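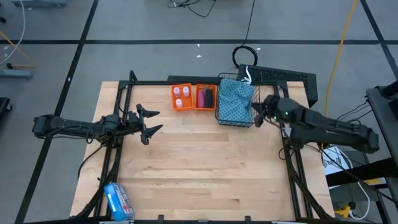 *A two-arm cell at the Vonton test floor, with orange trays and a cloth basket along the back edge of the table.*

# The Fault That Logged as Success

The left arm at Vonton stopped gripping in April. The software recorded nothing unusual. For two shifts the controller reported normal cycle times, normal motor current and a completed pick on almost every attempt, while the gripper closed a little less far each hour.

The cell is a common design. Two arms face each other across a wooden tabletop inside a frame of black aluminum extrusion, and each ends in a gripper. The job is to move small bottles and other containers between orange trays and to lift cloth out of a wire basket. Vonton runs it as an endurance test for Drerent, which supplies the joint modules and the control software.

Of 458 picks attempted by the left arm over those two shifts, 124 ended with the object still in the tray or dropped on the way out of it. All but a handful were marked complete. The right arm, running the same software on the same table, had no comparable losses.

The cause was mechanical and small. A clamp on the cable bundle near the left wrist had worked loose. The slack let the bundle slide forward and take up a tight bend whenever the arm reached low over the table. The bend loaded the encoder connector. Contact became intermittent, and the encoder began to drop counts during the closing stroke.

Drerent's software had a provision for dropped counts. If a reading went missing, the controller filled the gap with an estimate from the commanded position. The feature was meant to ride out a single lost sample. It had no limit on how many samples it could fill in a row, so the controller was in effect checking its commands against themselves.

The cloth picks hid the problem longest. Cloth gives under the fingers, and a gripper that stops short can still catch a fold. Bottles do not allow that. A rounded cap leaves little margin, and the first losses were all bottles.

There was also a safety side. The force limit on the gripper used the same position estimate. With the estimate wrong, the limit could not be trusted, and technicians had been reaching into the workspace to reset dropped items with the arm in a paused state. Paused is a software condition on this cell. Motor power stays on. No one was hurt.

Verhoeven, the firm brought in to review the fault, asked for four changes:

- A hard stop after 30 milliseconds of estimated position data
- A second clamp on each wrist bundle, with a paint mark across the screw
- Motor power removed before any hand enters the frame
- Pick success judged by a separate sensor

The first three were in place within a week. The fourth is still open. Drerent wants to use a camera above the table. Vonton prefers a load reading at the wrist — cheaper, and unaffected by an arm blocking the view — but light containers sit close to the noise floor of the sensor it has on hand.

Gikska, which runs cells with the same joint modules, checked its own wrist clamps after the review was circulated and found 2 loose. Neither had yet produced a fault. Its controllers are on an older software version that stops on the first missing count, a behavior its operators had complained about and had asked Drerent to remove.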